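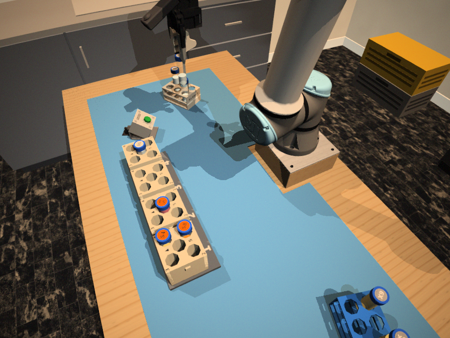

Prondetti is a booking desk for people who sell their own ad space — bloggers, newsletter writers, local news sites, the woman with the very good site about canning. You say which spots on your pages are for sale, you set the price, and sponsors book and pay without the two of you trading fourteen emails first. I built it with a strong opinion about space, so let me get that out early. Look at the blue mat on that wooden table: it takes up most of the top, but there's still a border of bare wood along the left, far and right edges, and you can tell right away where the mat ends and the table begins. I want a sponsor spot to work that way. It can be big, it can be bright blue if the sponsor likes blue, but your reader should be able to see the edge of it and know whose words are whose.

Prondetti 
from Irnitz
$189 a year for one site or newsletter
$89 a year for each extra one on the same account
Free for the first 30 days, no card needed

Start a trial | See the sponsor's side | Read the setup notes

Who's writing this

I'm Hortensia Rivadeneira and I run Irnitz out of Mesbridge. Before this I sold ads for a weekly shopper (the free paper that lands on your driveway), and then I sold ads for the website that replaced the shopper, and somewhere in there I started a newsletter of my own about secondhand furniture. The newsletter did well enough that sponsors started writing to me. Great! Except I was keeping the bookings in a spreadsheet, the artwork in my inbox and the invoices in a folder called "invoices new," and one February I sold the same Thursday to two different upholstery shops. I refunded both of them and started sketching Prondetti that weekend.

So it's a tool made by somebody who has done the job by hand, and it's fussy about the things I got wrong.

What it does

You get a calendar. Each ad spot on your site or in your newsletter is a row, and each date or week or month (your pick) is a box in the row. Open boxes can be booked. Booked boxes can't. You can paint over any stretch you want to keep for yourself, which I do every December when I'm pushing my own gift guide.

You get a public page. I call it the shop window. It lists your spots, what they cost, what size the artwork should be and when the next opening is. You can put it on your own domain or leave it on ours. Write your own introduction at the top, please — the default text is fine, but sponsors can smell default text, and a couple of plain sentences about who reads you will do more than any chart.

You get a checkout. The sponsor picks dates, pays by card, uploads the picture and the link, types the copy, and that's their part done. You get a message asking you to approve it. Nothing runs until you press the button, ever. If you turn an ad down, the money goes back to the sponsor in full and they see the note you wrote (or no note, if you'd prefer to stay quiet).

You get the ad itself, delivered. On a website it's one short piece of code that goes wherever you want the spot to show. In a newsletter you copy the finished block and paste it in, and it's built with old-fashioned tables underneath so it holds together in cranky mail programs.

And you get a report the sponsor can open without making an account. Times shown, clicks, dates, a copy of the ad as it ran. I spent way too long on that page and I'm still proud of it.

What it doesn't do

There's no auction. Nobody's bidding on your readers while the page loads. There are no tracking cookies from us, so sponsors can't follow your people around to other sites, and if a sponsor insists on that, Prondetti isn't going to make them happy. We don't fill your empty spots with ads from somewhere else either. An empty spot shows your own house ad, or it closes up and the page slides together as if it had never been there. I use the second option on my furniture newsletter and I think it looks better, though it does mean I notice an unsold week a bit more keenly.

We also don't find sponsors for you. I get asked this nearly every day! I wish I could, but I'd be guessing, and you know your readers and I don't. What I can give you is the outreach kit that comes with every account: a letter I've rewritten more times than I can count, a one-page rate sheet you fill in, and a follow-up note that doesn't sound desperate.

Spots, sizes and the margin setting

Each site can have up to eight spots. Most people should start with two. Honest sponsors pay more for a spot that has some company-free air around it, and a page with five boxes on it starts to look like the back of the shopper I used to work for.

The margin setting is the thing I mentioned at the top. Every spot has clear space around it that a sponsor can't fill, no matter what they upload. You can make it wider. You can make it narrower, down to a floor, and then it stops and won't go any further. I've had one or two grumpy letters about the floor and I'm keeping it.

Next to the margin there's a label. It says "Sponsor" out of the box and you can change the word to "Ad," "Advertisement," "Paid" or "Our sponsor this week." You can't turn it off. You can change the typeface and the color, but the tool will complain if the color is too pale to read against your background.

Artwork can be a still picture, text only, or a picture with text next to it. No sound, no video that plays by itself, nothing that expands when a mouse drifts over it. If a sponsor sends the wrong shape, they get a crop tool right there in the checkout, so you don't have to write back and explain what a rectangle is.

Pricing your space

Setting your first price is the part everybody sweats over. Prondetti lets you do it a few ways. Flat price per slot is the simplest and it's what I'd pick. You can also set a price per thousand views with a cap, so the sponsor knows the most they'll pay, or you can make a bundle — say a month of the newsletter plus the sidebar — and knock something off. There's a discount box for repeat sponsors, and a "hold" button for when someone on the phone says they're definitely in and just need to ask their boss. Holds run out on their own after a few days. That's deliberate, I've waited on a lot of bosses.

Payments go straight to your own payment account. We don't sit on your money and we don't take a cut of the bookings. The yearly fee is all you pay us. Your card processor will have its own fees, and those are between you and them.

Botha, the add-on

Botha is a separate little program that does the bookkeeping end. It pulls your Prondetti bookings in, makes proper invoices with your tax details on them, chases the late ones politely and spits out a year-end file your accountant can open. It used to be sold by itself. Starting Mon 5 April it comes with every Prondetti account at no extra charge, old accounts included, and if you already bought it we'll take what you paid off your next renewal. You don't have to write in.

You can skip Botha completely if you've got invoicing sorted. There's a switch in the settings, and once it's off you'll never see it mentioned again.

What you need to run it

A website where you can paste code into the template, or a newsletter where you can paste a block into the body. That covers most setups I've come across. If your newsletter service strips out pasted layouts, use the text-only format, which survives nearly everything.

A payment account that takes cards in your country.

A browser from the last few years. The calendar works on a phone, but dragging a booking from one week to another with your thumb is no fun and I'd do that part on a computer.

Setting it up takes most people an afternoon, and the slow part is deciding what to charge.

Things people write in about

Moving existing bookings over: yes, you can. Import a spreadsheet with dates, sponsor names and spot names, and check the preview before you save. If your sheet is in the state mine was in, send it over and I'll tidy it up for you.

Political ads and such: your site, your call. You can write a list of things you won't run and it shows in the shop window, and sponsors have to tick a box saying they've read it before they pay.

Ad blockers: some readers use them and some of your ads won't show. The report only counts an ad as shown when it really loads, so your sponsor isn't paying for thin air. Newsletter ads are mostly left alone.

Sharing the account: you can add a helper who can approve ads but can't see the money, or one who can see the money but can't approve ads. Or both, if you trust them that much.

Leaving: cancel from the account page. Ads that are already booked keep running through their last paid date, your records download as plain spreadsheets, and the shop window comes down when you tell it to. If you cancel during the trial there's nothing to pay.

Help is by email and it's usually me. I answer in the mornings, Mesbridge time, and if it's a tangle I'll offer you a phone call. Bring your rate sheet if you have one, I love looking at rate sheets.

Start a trial | Log in | Setup notes | Write to Hortensia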